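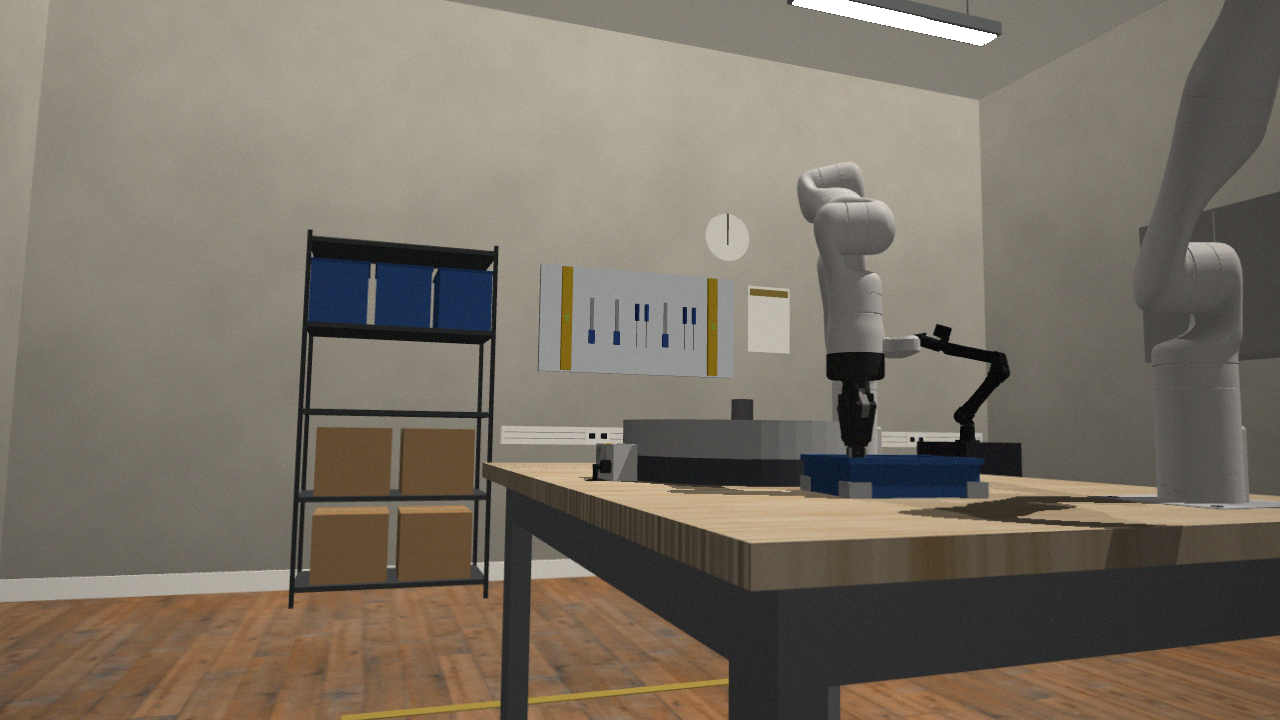
*Pale wooden top, dark grey metal frame.*

## Oil, varnish or leave it alone?

**General finishing > Tops and tables**

**plankton_dave** – Sat 8 August

Right, I know this has come up before. I've read the old threads and come away knowing less than when I went in.

I've got a wooden top going in the back room. It will be used for eating, for mending things, for homework, and for putting the shopping down on and then forgetting about the shopping. It's bare at the moment. My father-in-law says oil. The man in the paint shop in Istotstead says varnish, and had a tin in his hand before I'd finished the sentence. My wife says if it's still bare by the end of the month she's putting an oilcloth on it and that will be the end of the matter.

I've done one table before. I oiled it, and it was lovely for a fortnight, and then somebody put a mug of tea on it.

What would you do? Please assume I'm lazy.

**Mrs_Tenon**

Oil. You can patch it. A varnished top looks perfect until the first deep scratch, and then you have to sand the lot back, and being lazy you won't, and you'll be looking at that scratch when you retire.

Thin coats, wipe off everything that hasn't soaked in, leave it overnight, do it again. If it's sticky in the morning you didn't wipe enough off. Everybody thinks they've wiped enough off.

**grumbling_appendix**

Every time this question is asked, someone says oil "can be patched", as if people go round patching. Who patches? I have been in a lot of houses and I've seen a lot of oiled tables, and they all look like the bar of a pub that's about to change hands.

Varnish it. 4 coats, light rub down in between, done. He said he was lazy.

**Mrs_Tenon**

I patch.

**grumbling_appendix**

You have the word tenon in your user name. You are not a representative sample.

**plankton_dave**

This is very much how it went at home.

If I did go for oil, which one? The shop had Drenholm hard oil and something with no label in English that cost twice as much.

**low_and_slow**

Drenholm is fine. I've used it on the kitchen worktop and on a bench. It goes a bit yellow, more than they let on. If your wood is pale and you like it pale, try it on the underside first and leave it a week by a window before you commit. I didn't, and I now own a worktop the colour of a smoker's ceiling.

Don't leave the rags screwed up in the bin, by the way. They can heat up on their own and catch fire. Lay them flat outside till they're stiff. I mention it in every oil thread and will go on mentioning it.

**biscuit_joiner_2**

Seconding the rags. It does happen.

On the yellowing: all the oils do it to some extent. If you want it to stay pale you're looking at a water-based varnish. I used the matt from Verneo, and it's as near as I've got to a top that looks as if nothing's been done to it. It does raise the grain horribly on the first coat. You'll think you've ruined it. Let it dry, rub it back gently with something fine, and carry on.

Grain direction matters too, for rubbing down. Along it, always. You'd think that went without saying, but I once lent my sander to my brother.

**grumbling_appendix**

Thank you. A voice of reason, and with a sander.

**Mrs_Tenon**

"As near as I've got to a top that looks as if nothing's been done to it." You could also do nothing to it. That's free.

**hattie_in_the_shed**

I'd like to speak up for doing nothing!

Our kitchen table has never had anything on it. It came from my gran's, she scrubbed it with soap and a brush on Saturdays, and I do the same (well, on some Saturdays). It's gone a sort of silvery straw colour and it's soft as anything to touch. There are marks all over it. There's a ring from a jam pan that's older than I am, and a burn, and a bit where my uncle tested a chisel. I wouldn't swap it.

Soap flakes in hot water, let it cool to a slop, scrub along the grain, wipe it off, let it dry with the window open. The soap builds up in the wood over the years and it starts shrugging things off. Red wine is still red wine, mind.

**low_and_slow**

Soap works nicely on pale woods. On oak, keep any iron away from it while it's wet, wire wool especially, or you get black spots.

**plankton_dave**

I like the sound of soap, but I have two children and a printer that leaks. 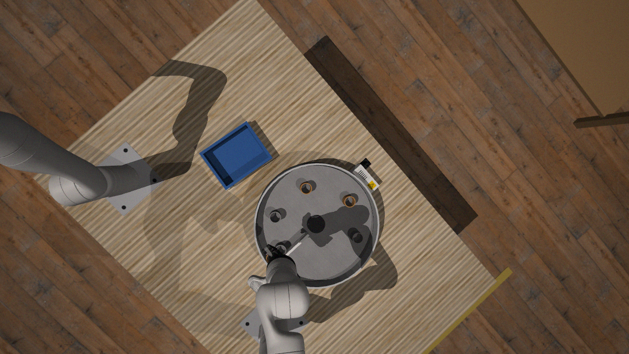
The other thing I should have said is the floor. It's old boards, reddish brown, worn grey in places where people have walked on it for ever, and my wife is worried a pale top will look as if it's been delivered to the wrong house. Would you stain the top to go with the floor? Or is that asking for trouble?

**biscuit_joiner_2**

Asking for trouble. You'll never match it. You'll get within a whisker of matching it, and that looks far worse than not trying. A pale top on a dark floor looks deliberate. A nearly-the-same top on a dark floor looks like you bought it from a photograph.

**grumbling_appendix**

For once I agree with everyone. Leave the stain in the shop.

**Mrs_Tenon**

Stain on a table top wears through wherever people lean on it, so after a bit you can see exactly where everybody sits. Some people might find that touching.

**hattie_in_the_shed**

I find it touching.

**oldbrace**

I've got a book by Armelle Vidal on looking after plain furniture, long out of print, picked up for 50p at a church sale. She's very firm on this. She says the floor and the table have no need to be related, and that the people who worry about it are the people who've only just moved in. By the second winter you've stopped seeing either.

She's also against coasters. I didn't follow her on that.

**plankton_dave**

We've been here 8 years.

**oldbrace**

Then I don't think she can help you.

**grumbling_appendix**

Can we come back to the question? The man has children, a leaking printer and a history with tea. Nobody in that position should be oiling anything. Soap is a hobby. Oil is a hobby with a fire risk. Varnish is a finish.

**low_and_slow**

That's not fair on oil. A proper hard oil, given time to cure, will stand up to tea. The trouble is the time. It says dry overnight on the tin and people put dinner on it the next day. Dry and cured are different things. Give it 2 weeks with nothing on it and nothing wet near it and it's a different animal. I'd bet that's what happened to Dave's first table.

**plankton_dave**

It had dinner on it the next day.

**Mrs_Tenon**

There we are, then.

**grumbling_appendix**

So the advice to a lazy man with a family is to have no table for a fortnight.

**low_and_slow**

Water-based varnish wants a good while to harden as well, you know. It'll feel dry in a couple of hours and you can still mark it with a hot plate days later. You can't get out of waiting. You only get to choose what it smells like while you wait.

**biscuit_joiner_2**

True, that. I put a laptop down on mine too early and had the pattern of its little rubber feet until I rubbed it back and did it again.

One thing before you start, whichever way you go: do the underside. One coat at least. If you seal the top and leave the bottom bare, the two sides take up damp at different rates and the whole thing can cup. And if it's being fixed down to a metal frame, don't screw it tight through round holes. Slots, or those little brackets that let it slide. Wood moves across its width with the seasons and the metal won't budge for it.

**plankton_dave**

It's going on a metal frame. It has round holes.

**biscuit_joiner_2**

File them out into slots, across the grain. Fender washers or any big flat ones on top. Ten minutes with a round file, a bit longer if you stop to swear.

**hattie_in_the_shed**

Ours is on its old wooden legs with a drawer that only opens in March, so I've nothing to add. Except good luck!

**alva_road_andy**

Just found this thread looking for something else entirely. I've finished more than 50 tops for people, mostly cafés, and I'd say what I say to them. Take an offcut, or the underside if there's no offcut. Put oil on one bit, varnish on the next, soap on the next, and leave one bare. Give them a couple of weeks. Then do your worst: tea, biro, curry, whatever you have in. Live with the one that annoys you least.

For a café I'd varnish. At home I have oil, and it looks a mess, and I'm fond of it.

**grumbling_appendix**

"It looks a mess" says the professional. I'm having that printed.

**Mrs_Tenon**

Print the next bit as well.

**plankton_dave**

Update, for the search engine and for anyone who comes after me with the same question.

I did Andy's test on the underside. The oil went yellower than I'd like (low_and_slow, you were right, sorry about your worktop). The soap looked best of all until my youngest got at it with a felt tip, which had not been on the list. The Verneo matt raised the grain just as promised, I thought I'd ruined it just as promised, and after rubbing back it was fine. Tea did nothing to it. Biro mostly came off.

So it's varnish, matt, both sides, slots filed in the frame, no stain. I'm now on the waiting part. We're eating off our laps.

My father-in-law came round, ran his hand along it and said it was a pity I hadn't oiled it.

**grumbling_appendix**

Well done. Leave it alone till it's hard.

**Mrs_Tenon**

It'll look very nice until the first deep scratch.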